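**Progress report to the Sayce fund – second period**
Project: Rerker, software for sorting and feeding of flexible electrical parts
Prepared by: Priit Vasiliauskas, with input from Dinesh Semwal and Mali Craddock
For: Delyth Gethin

Dear Delyth,

As agreed, I send the report for the second period, which ended in March. I have kept the same order as in the first report, so you can compare the two. The budget table goes separately from Ziad Obeidat and I do not repeat it.

## Summary

The perception part is on plan. The planning part is three weeks late, and I explain the cause below. The tooling for recording and replaying of trials is finished earlier than we promised, and the team at Pellthorpe uses it already every day. We do not ask for more money. We ask for one change in the order of the milestones, see the last section.

## Perception

In the first period our model was trained only on single parts, each one alone on a plain surface. It worked well there and badly everywhere else. In this period we moved to trays with several parts together, and the main work was on wire harnesses.

The difficulty is easy to describe. A solenoid is a rigid body: if you see a corner of its frame and the direction of its plunger, you know quite well where the rest is. A harness has no fixed shape. Two harnesses of the same type never lie the same way, and the useful place for the gripper is often a small one, for example next to a connector. So we stopped to estimate one pose for the whole harness. The software now looks for three kinds of landmark – connectors, ring terminals and sleeves – and then follows the wires between them to build a simple graph. The graph does not need to be complete. It needs only to say which landmarks belong to the same part.

Dinesh has labeled the new set of images together with two students from Buddale. The set contains 3,450 images from the wrist camera. From these, 2,803 are used for training and the rest is kept aside for tests. The labeling took longer than I wrote in the plan, mostly for twisted wires of two colors, where people did not agree at first if one should mark one line or two. We decided on one line, with the two colors as a property. All images labeled before this decision were checked again.
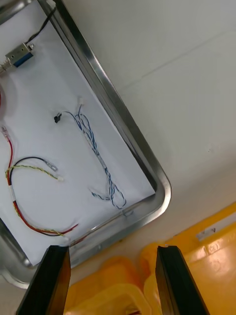

*Wrist camera view of a test tray: a solenoid and two wire harnesses on white paper, with the gripper fingers in the foreground.*

Two problems remain in perception.

The first is reflections. The rim of a steel tray gives bright lines in the image, and our wire tracing sometimes takes such a line for a wire of light color. We now find the tray first and remove a narrow band along the rim before tracing. This has a price: if a wire lies over the rim, we lose its last part. For the moment the planner refuses to pick such a harness and asks the operator. Mali thinks that a second view from a different angle would solve it, and she will try this in the next period.

The second is small dark components. The model finds them, but it does not say reliably what they are. A small connector and a small sensor can look nearly the same from above. We return "unknown small part" in these cases, and I prefer that it stays so until we have more images of them. A wrong name causes more trouble downstream than no name.

## Planning and control

The planner receives the graph and has to choose a grasp point, an approach direction and a lifting path. The first version chose always the landmark with the highest confidence. For harnesses this was a poor rule. The best visible connector was often at the end of a loop, and if another part lay inside the loop, it was pulled together with the harness.

The new version gives a cost to each grasp point. The cost includes the distance to neighboring parts, the number of wires which cross above, and the free space for the two fingers. Mali wrote this part and also the tests for it. In simulation the result was good from the beginning. On the real arm we had two difficulties, and here is the reason for the delay:

- The calibration between camera and gripper moved slowly during the day. We searched for the error in the planner for more than a week, and it was not there. The calibration check now runs automatically before each session, and the session does not start if the check fails.
- The slow lifting motion was interrupted by our own force limit. The limit was set for rigid parts and did not fit to a harness, where the force grows in small steps as more wire leaves the tray. We have now a separate limit profile for flexible parts.

After both corrections we ran 254 pick trials on mixed trays. I do not give a success rate in this report. The trials were made while the force profile was still being adjusted, and one number over all of them would mix different settings. The raw log is available to you, with the settings of each trial. A proper series with frozen settings is the first task of the next period, and its result will be in the third report.

I can say already which kind of failure we see most. It is the second contact: the grasp itself is correct, but one finger touches a neighboring wire on the way down. The planner treats the fingers as thin boxes, and the true tips have an angle. Mali has replaced the boxes with the real finger shape in a branch. The planning time becomes longer with it, so we did not merge it yet.

## Tooling

The recorder saves camera images, joint positions, forces and the decisions of the planner with one common clock. With the replay tool one can stop at any moment of a trial and ask the planner again, with new code, what it would do. This was planned as a small internal help – it became the thing we use the most. The calibration problem above was found with it.

Ziad has written a short guide, and the people at Pellthorpe installed the tool from this guide without our visit. They sent back 24 remarks. Most are about names of menus and about missing units in the plots, and these are corrected. Still open are export to a common table format and replay of two trials side by side. The second one is more work than it looks, and I would like to leave it for the end of the project.

## Risks

**Dependence on one kind of tray.** All real trials use steel trays with a paper lining. Pellthorpe has in its line also trays without lining, and there the reflections will be stronger. We have started to collect images but have no results.

**Staff.** Dinesh will be on leave for five weeks in the next period. Mali takes over the training runs, and the labeling stops during this time. I have planned for it.

**Time on the arm.** We share the arm with another project at Buddale. Until now we had always the mornings, but this is an agreement between colleagues and not a written one. Ziad is asking for a written one.

## Requested change

In the original plan, "picking from unlined trays" comes before "placing a harness in the fixture". We ask to exchange these two. Placing uses the graph and the force profile, which are both fresh in our hands, and Pellthorpe told us it is more useful for them to have it first. The final date and the costs stay the same.

If you agree, a short answer by e-mail is enough, and Ziad will send the corrected milestone table for signature. I am also happy to show the replay tool in a call, mornings after 10:00 are best for us.

With kind regards,
Priit Vasiliauskas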